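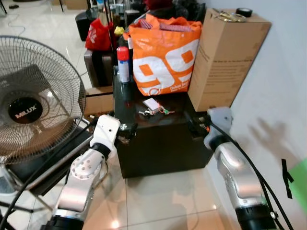
Accueil > Guides maison > Entrée et rangement > Le coin clés Wellisent

Nouveautés Guides Pièces détachées Contact

3. Installer le panneau et ranger ce qui traîne autour

Bon, si vous en êtes là, c'est que le panneau est fixé au mur et qu'il ne reste plus que les crochets. Je vous donne ma façon de faire, après trois entrées équipées chez moi et dans la famille (et pas mal de crochets retrouvés par terre, au début !).

3.1. Dégraissez la surface à l'alcool ménager et laissez sécher. Pas de produit à vitres, il laisse un film.

3.2. Tracez votre ligne à 1745 mm du sol. C'est haut, je sais, mais j'ai de petits visiteurs qui adorent les trousseaux. Si vous n'avez pas ce souci, descendez de 300 mm, vous serez plus à l'aise.

3.3. Décollez le film de la pastille adhésive, posez le crochet et appuyez fort avec le pouce pendant une bonne minute. Ne trichez pas sur la minute.

Note : les pastilles Bavero (réf. 3068) vont aussi, je les trouve même un peu plus souples à retirer.

3.4. Attendez le lendemain matin avant d'accrocher quoi que ce soit. Moi je colle le soir vers 20 h, comme ça je ne suis pas tentée.

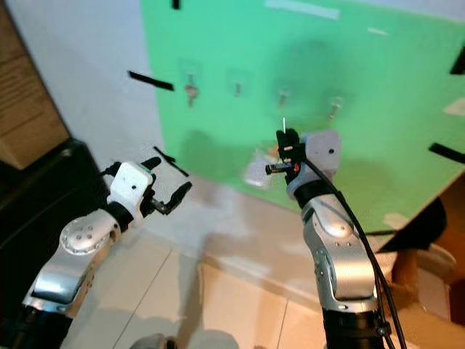

3.5. Commencez par les petites clés, une seule par crochet. La boîte aux lettres, la cave, le cadenas du vélo. Le gros trousseau viendra plus tard, ou jamais : chez moi il a son propre crochet vissé, côté porte.

Attention : ne tirez pas sur le crochet vers vous pour décrocher une clé. Soulevez, puis dégagez. Si une pastille bâille, on l'enlève et on en met une neuve, inutile de rappuyer dessus.

3.6. Passez au dessus du meuble, qui récupère forcément tout ce qu'on pose en rentrant. Je le vide d'un coup, par terre, et je ne remets que ce qui sert dans l'entrée.

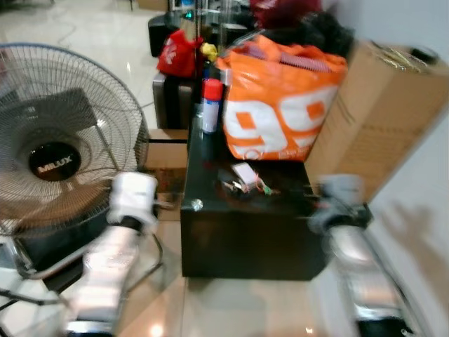

Le tri se fait par familles, et je commence toujours par les textiles, parce qu'ils prennent toute la place. Prenez un grand cabas solide et remplissez-le sans plier au carré, on pliera dans la chambre. Un sac comme l'orange marqué « 99 » avale beaucoup de choses, mais bourré à ce point il monte vite en hauteur, alors sortez-le du meuble avant de vous occuper du reste. Les aérosols, eux, partent debout dans un placard fermé, loin du radiateur.

3.7. Essuyez le plateau avec un chiffon microfibre à peine humide. Sur une finition sombre et brillante, la moindre trace se voit : j'utilise le lait Pichler, une noisette, et je lustre à sec.

3.8. Gardez un seul vide-poches. Le mien est un Lovton de 214 mm de large, il se remplit en deux jours et c'est très bien, ça m'oblige à le vider.

Précaution : si un ventilateur reste à côté du meuble, éteignez-le et débranchez-le avant de dépoussiérer la grille.

La suite, avec les étiquettes de couleur pour les clés, est en partie 4.

Ce site utilise des cookies pour mesurer son audience. Accepter Refuser Personnaliser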